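Speaker notes – "Does paint slow anyone down?"
Clunine town hall, evening session

Slide 1
Thank Torunn for the invite. Skip the bio, they have it in the handout.

Start with the claim as it was sold to the council in February: repaint the lane lines, add a few symbols, and drivers ease off. Ask who in the room believes it. Wait for the hands.

Slide 2
The Westerberg report. Read the title out loud, then the sample: 13 streets, five of them repaved the same summer. So which was it, the paint or the new surface? The authors don't say. Ingegerd Hovland asked them twice and got a brochure. 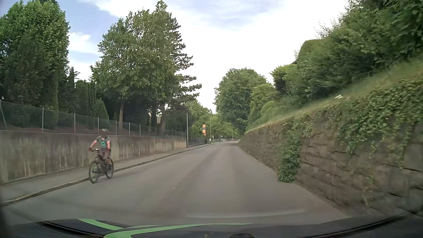 Photo: Nomvula Steyn

Slide 3
No center line on this road, and people ride bikes on it. Some towns paint roads like it, others scrape the paint off, and both say it's for safety. I'd like to see either side's speed counts from before the work started.

Slide 4
Money. Some 600 a street for paint, 2000 with the symbols. Cheap, yes – and cheap things get waved through without a follow-up. If Alvar asks about the Pledorora trial, say I've read it and it stopped after one season. Don't get drawn in.

Slide 5
What I'd want before voting:
Counts from before and after, same months.
A street left alone for comparison.
Someone other than the contractor holding the counter.

Leave this slide up for questions. Gunnel has the microphone.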